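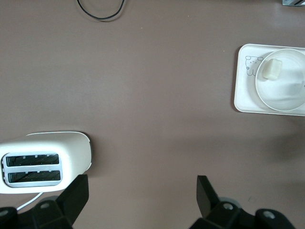 Breakfast Cell: Project Report
Khoa Lục and Karla Nava

4. What went wrong in the June runs

The task was to pick up a small soft cube, move it clear of the bowl, and then press down the lever of the toaster. We had the picking part working by the end of spring. The trouble came when we joined the two parts together in Sollia, the motion software we used all year.

On the second joined run the arm swung across the table at full height, turned its wrist by 90 degrees and came down too early. One finger hit the toaster body and kept pushing. The force limit should have stopped it and did not. Karla pressed the stop button. The toaster had been shoved sideways and one finger plate was slightly bent.

4.1 Cause

We first blamed the camera, as we had moved it the day before. Khoa checked the calibration and it was fine. The log showed that the force limit was set in the picking program only. When the second program loaded, Sollia went back to its default, which was 300 newtons. The gripper never came near that value.

The early descent was a separate fault. The toaster position had been typed in by hand from an old layout, and we had shifted things along the table to make room for the tray. We should have caught this — the old sketch was still taped to the cabinet.

4.2 Mains power

Our supervisor, Dr Mousavi, pointed out a worse problem. The toaster has a mains lead and open slots with heating elements in them, and a gripper finger could reach inside. We had written a risk form for the arm but not for the appliance. From then on the toaster stayed unplugged for every run, and we judged the lever press by position alone.

4.3 Changes made

The force limit is now set at the start of each program and printed on the screen before the arm moves. A keep-out box covers the toaster slots. Speed is held low for the first 2 runs after any change to the layout.

We repeated the joined task 4 times with these changes. The arm stopped early once, at the edge of the keep-out box, and we have left that margin as it is. The bent plate was replaced with a spare from the Ustora kit.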